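How a Robot Decides Where to Put Its Hand
Last updated: July

A robot arm has motors in its joints. A motor can turn one way or the other, and it can stop. It does not know what a mug is. The part that deals with mugs is the software, a long set of instructions running on a computer.

This page explains what the software does when a robot hangs up a mug. The program we use is called Wundine. It was written by a small team led by Qiuyue Han. Wundine is split into four parts, and each part has one job.

Part 1: Finding things

The first part is called perception. It takes pictures from a camera and works out what is in them.

To a computer, a picture is a very long list of numbers. Each number says how bright one tiny dot is, or how much red, green or blue it has. Perception software looks for patterns in the numbers. It has been given many pictures of mugs, with the mug marked in each one, and it has been adjusted until it can mark the mug in a new picture by itself.

Finding the mug is only half of the job. The software must also work out which way the mug is turned. It looks for the round opening and for the handle. A mug with a different color inside is easier, because the opening stands out from the outside wall.

Things get harder when one object covers another. If a mug is in front of a post, the camera cannot see the hidden part of the post. The software keeps a record of where the post was and fills in the gap.

Part 2: Making a plan

The second part is called planning. It starts with two facts: where the gripper is now, and where it needs to be. Then it searches for a path between them.

The path must not go through the table. It must not go through the other arm, either. The planner tries a path, checks it for bumps, and throws it away if it finds one. In one test it threw away 246 paths before it kept one.

A gripper is the robot's hand. This kind has two fingers that open and close. Each arm has its own gripper, and the planner must keep track of both, even if only one is holding something. 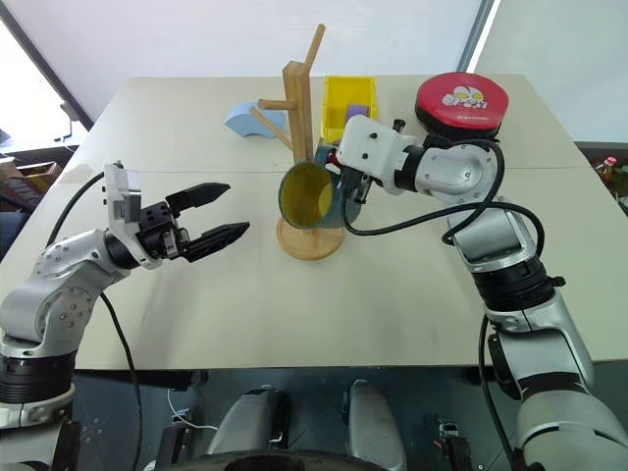 Part 3: Moving the arm

The third part is called control. The plan says where the arm should go. Control turns that into orders for the motors.

Each joint has a sensor that measures its angle. Control compares the real angle with the planned angle. If they differ, it changes the push from the motor. Then it measures again. This is called a feedback loop, and it repeats many times every second.

You use a feedback loop when you carry a full glass of water. You watch the water, and you change your grip and your speed as you walk.

Part 4: Checking the work

The last part is a checker named Fang. Before the gripper lets go, Fang asks three things. Is the handle over the peg? Is the mug low enough to rest on it? Has the arm stopped moving?

If any answer is no, Fang sends the job back to the planner. After 6 failed tries it stops the robot and shows a message on the screen, so that a person can look.

Words to know

Perception: working out what is in a camera picture.
Planning: choosing a path.
Control: making the motors follow the path.
Feedback loop: measure, compare, correct, repeat.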